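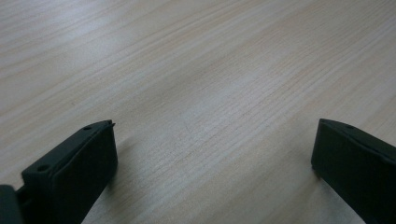 A light-colored wooden tabletop.

Bolura has started sending out version 9.6 of its navigation app for car dashboards, and the update looks set to fix a bug that cut off spoken directions whenever a podcast was playing.

The company posted no list of changes. Drivers who installed the new build over the weekend say turn-by-turn prompts now lower the podcast volume and play to the end. Before, many heard only the first word or two -- often just the distance, with no street name after it.

The problem first showed up in early November, after version 9.5 changed how the app shares sound with other programs. A thread on the Bolura support forum had collected 3,268 votes by Monday morning. Most of the reports came from people using Pekell head units, though a smaller group saw the same thing on Sitompul screens.

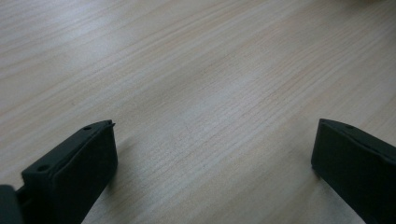
How to get the update

Version 9.6 is a 42 MB download and is going out in stages, so it may not appear for everyone yet. Phones have to be unlocked and connected to Wi-Fi for the first install. Pekell owners also need to restart the head unit once the phone is done, or the old sound settings stay in place.

One complaint remains open. On some cars the map still goes blank for a few seconds when a call comes in, and Bolura has not said when it plans to deal with that.

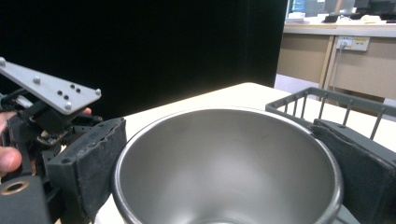
Faltden wrote in the forum thread that the voice prompts have been fine since the install, but that the blank map "happened twice on the drive to work this morning" and was the bigger nuisance of the two.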